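October, late, the kitchen

Nineteen days to opening and my left big toenail has gone the colour of an old plum. I was going to write something dignified about the creative process, but the toenail is what I've got.

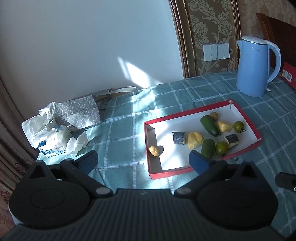 Anyway, the company class was at ten and I was there at ten past, having stood on the wrong platform at Stostton admiring a pigeon. Lorena Zúñiga doesn't shout when you're late. She stops the pianist, waits until you've put your bag down, got your shoes on and found a bit of barre, and then says "Now we may begin", as if the whole art form had been on hold. I would pay good money to be shouted at.

Barre was fine. Centre was less fine. I've been promised for years that my left pirouette would arrive one day, and I'm 32, so it had better get a move on. Two clean turns and then a sort of stagger that Lorena called "a decision". She asked me to make a different one.

The new piece is called Plitotura. None of us knows what it means. The programme note says it is "a word from the body", and I'm fairly sure it was a typing mistake that somebody fell in love with. There are three sections. In the first we walk. In the second we walk backwards. In the third everything we have ever learned gets thrown at the audience in four minutes flat, at a speed that the music doesn't go at. I am in all three. I counted myself lucky when the cast list went up, which shows how much I know.

After lunch we did the third section five times. On the fourth I went left when the rest of the world went right and met Clara's elbow. She apologised, I apologised, the elbow didn't. On the fifth I got it, all of it, even the horrible jump out of the floor roll, and of course Lorena was on the phone in the corridor about the lighting.

The lighting is a sore point. We open at the Cabral, which has 900 seats and a stage that slopes so much you could send a marble down it. Our last show was in a converted chapel with a bucket in the wings for the rain. I ought to be thrilled, and I am, in between bouts of feeling sick. Clomow, who are paying for some of it, would like their name on the back of our warm-up jackets. I have never had a warm-up jacket. For a free one I'd have their name on my forehead.

Mum rang. She has booked two seats in the front row, where you see mostly feet and hear all the breathing. I told her the circle was better. She said she hadn't driven me to ballet every week of my childhood to look at the top of my head.

Bath, then tape on the toe, then bed. I've put my shoes by the door and set two alarms. Must ask Clara for the counts of the backwards bit, as I've been doing it on nines and everyone else seems to be on eights.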